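Ollwood Robotics Club Forum > Student Projects > Two-arm fruit packing, grip problems

Reading time: 3 min

tessa_m
Our team has the produce task for the April showcase. Two arms, one table, fruit in clear clamshells, and the arms have to sort the fruit between containers while a student supervises. We have 15 minutes for the whole run. Pears and apples go fine. Grapes are where we lose time. The fingers come down on the wall of the container and the container slides before the grip closes. Has anyone fixed this without taping everything to the table?

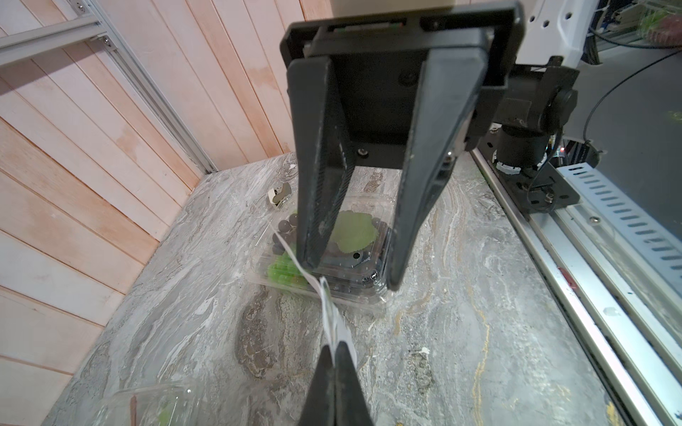

Wrist camera, left fingertip just inside the box with the grapes.

dwoodruff5
What speed are you coming down at? We had the same thing with the Gosier kit last year. We cut the approach speed for the last bit of travel and it mostly went away.

tessa_m
Already slow. Any slower and we run out the clock.

Bheki Engelbrecht (mentor)
Look at where the fingers meet the container. If one is inside and the other is at the rim, you are pushing sideways as soon as you close. Come in with both fingers inside, or use the second arm to hold the container. You have two arms – use them.

kilnfire
I disagree about the second arm. Every time we tried that, the arms got in each other's way and someone had to hit stop. One arm works, one arm stays parked. It's boring but it scores.

Bheki Engelbrecht (mentor)
Parking an arm is allowed, but the rubric gives points for coordination. Teams that parked one arm last year placed lower, at least at our event.

kilnfire
They also finished.

tessa_m
For reference, our layout:
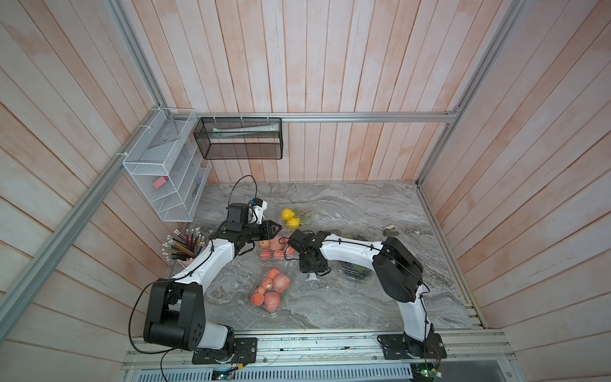
Fixed camera view of the cell, both grippers over the containers.

dwoodruff5
Your containers are close together. Can you spread them out? With both grippers in the middle like that I don't see much room for either one to back off.

tessa_m
We can move them a little. The rules say both arms need to reach every container, and the left one runs out of reach on the far right. I'd also like to keep the pencil cup and the wall baskets where they are, we use them for a different task and don't want to set up twice.

priya_builds
Leave the layout alone and fix the data. How many practice runs have you recorded? We were at 1,990 on the Damance project before grapes worked, and more than half of the early ones were useless. People were driving the arms in whatever order they felt like. Once we all did it the same way it got better fast.

kilnfire
1,990 is a lot for a club that meets after school.

priya_builds
It was two semesters and five drivers. I didn't say it was quick.

Bheki Engelbrecht (mentor)
Priya's point about order is a good one. Write the steps on a card and have every driver follow it. Try 15 runs with the hold and 15 without, same fruit, and post both sets of times. Then we can stop guessing.

tessa_m
OK, will do. We have the room until 6 tomorrow. I'll try kilnfire's way for the second set.

kilnfire
Park it well back. Ours was too close the first time and we clipped it.

Related threads
- Woldemariam Cup: rule questions
- Fingertip pads, what are you using?
- Cable clips keep popping off at the elbow
- Driver card template

Contact the moderators | © Ollwood Robotics Club | Back to top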